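Week 4 handout: push buttons, contact blocks, and the sorting bench

Okay, welcome back. Last week we spent most of the time on wire gauge and ferrules, and I know a few of you were itching to get to something you can press. This week you get to press things. Bring your notes from the wiring session anyway, we'll need them again before the break.

Reading for this week is the chapter on pilot devices in the course pack (the Novus one, with the gray cover). Skim the history part at the front. Read the part on contact arrangements slowly, twice if you can stand it, and do the small drawings in the margin as you go. I still draw them every time I open a panel I haven't seen before.

1. What a push button is made of

People say "the button" and mean the colored thing. On a control panel the colored thing is only the front end. What you buy, and what you'll be handling at the bench, comes in layers:

The operator. The part your finger or palm touches, plus the little mechanism that carries the push through the panel. It can be flat, raised, or mushroom shaped. Some spring back when you let go (momentary) and some stay put until you twist or pull them (maintained).

The collar or mounting ring. It clamps the operator to the panel. There are two common styles, one where a nut threads on and one where a collar latches onto the back and you snug it up with a small screw. If the button spins in the hole when you press it, the collar is where you look first.

The contact block. The working part, electrically speaking. Pushing the operator moves a plunger in the block, and the plunger opens or closes a pair of contacts. You can often gang several blocks behind one operator, so a single press does more than one job.

I like blocks with clear housings for teaching, and I'll die on this hill! You can look in from the side and get some idea of what's in there before you ever pick up a meter. They don't replace the meter. They do make the meter reading feel less like magic.

2. Normally open, normally closed

You've heard these words. Let's pin them down, because the homework last term was a mess on this point and I blame my own explanation.

"Normally" means nobody is touching it. Sitting on the bench, spring relaxed, no finger. A normally open (NO) contact has a gap in that state, so no current gets through until you press. A normally closed (NC) contact is the other way around, it conducts until you press.

Start buttons usually use NO. Stop buttons use NC, and I want you to be able to tell me why without looking it up. Think about what happens when a wire falls off. With an NC stop, a broken wire looks to the circuit exactly like somebody pressing stop, so the motor drops out. If you wired the stop as NO, a broken wire would do nothing at all and you'd find out on the day you needed it.

Terminal numbers help here. On the blocks we use, a pair ending in 3 and 4 is NO, and a pair ending in 1 and 2 is NC. So 13 and 14 is the first NO pair, and 11 and 12 is the first NC pair. Write those on the inside cover of your notebook. Then check with the meter anyway (I've had a drawer of mixed spares fool me more than once).

3. Colors

Color is a promise to the person standing at the machine, who may never have met you. For our lab panels:

Green: start, or on. Red: stop, or off. Emergency stops are red too, with a mushroom head, and the background behind them is yellow. Yellow: something is abnormal and the operator is stepping in, for example to interrupt a cycle and clear a condition.

Standards differ a little from place to place, and older equipment differs a lot. I once worked on a line at a place called Rendon where black meant start on one side of the aisle and green meant start on the other. Everybody there knew it by heart. The new people did not, and you can guess how their first week went. If you inherit something like that, label it heavily and fix it when you get the shutdown.

One more thing on yellow. A yellow mushroom head is not an emergency stop, even though the shape makes your hand think so. Shape and color both carry meaning, and you have to read the pair together.

4. The sorting bench

We'll start the lab half with loose parts and a bin, before anything goes into a panel. I know it sounds like kindergarten. Please do it properly all the same, the habits you pick up here are the ones you'll have when you're tired.

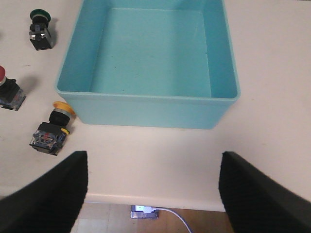 Photo: Liapis Controls Lab, course archive

Green, red and yellow caps are easy enough to tell apart from the front. Now turn the switches around so you can't see the caps and try again, working only from the back end. This is how you'll meet them in real life, from inside the enclosure with a flashlight in your teeth. On the green one you'll want to find the terminal screws on the front of the block. With the yellow one, have a look through the clear housing at the red and blue parts inside, and notice the little yellow tab on the mounting collar while you're there.

The routine goes like this:

Take one switch at a time and hold it by the collar. Don't grab it by the cap, you'll be pressing it without meaning to and your readings will jump around.

Press the cap and let go. Does it come back? If it stays in, try a twist, then a gentle pull. Write down momentary or maintained.

Find the terminals and read the numbers if they're legible. Write down what you think each pair is.

Set your meter to continuity, put the probes on one pair, and listen. Press. Listen again. Write down both states. Repeat for every pair on the block.

When a switch has passed, it goes in the turquoise bin. Anything you're unsure of stays out on the white tabletop with a sticky note, and we'll look at it together at the end.

Please keep the bin for passed parts only! It's shallow and open so I can see what's in it from across the room, and it stops working as a system the minute somebody parks a screwdriver in there. Same goes for coffee, I shouldn't have to say it.

5. Things that trip people up

The meter beeps all the time. You may be on an NC pair, so press and see whether it goes quiet. If it doesn't, check that your probes aren't touching each other. Then check that the block is seated, since a block hanging half off its collar may never feel the plunger.

The meter never beeps. You might have one probe on each of two different pairs. It happens to everyone. Move one probe and try again.

It beeps, but flickers when you wiggle the button. Could be dirty contacts, could be a loose screw under your probe. Tighten first, then retest. If it still flickers, tag it and set it aside.

The screws won't bite. Use the right driver. The terminal screws are small and the heads chew up quickly, and a chewed head turns a one-minute job into a miserable evening. The Lidis driver set in the top drawer fits ours nicely. Put it back in the same drawer, please, it went missing for most of October.

6. Worksheet and what to hand in

One table per pair of students. Columns: cap color, cap shape, momentary or maintained, terminal numbers, contact type at rest, contact type when pressed, pass or tag. Pencil is fine. Crossed-out answers are fine too, and I'd like to see them, so don't recopy the whole thing just to make it pretty.

On the back, draw a start/stop circuit for a small motor contactor with one NO start, one NC stop, and a holding contact across the start button. Label every terminal. Then add a second stop button somewhere else in the building and show me how it connects. (Series or parallel? Convince me in a sentence.)

The worksheet counts for 14 points out of the 50 for this unit. The drawing is where most of those points are, so leave yourselves time. If your partner is out, join another pair and put all your names on it.

Next week we mount these in a panel. You'll be drilling, so closed shoes and no loose sleeves, and have the chapter on enclosures read before you walk in.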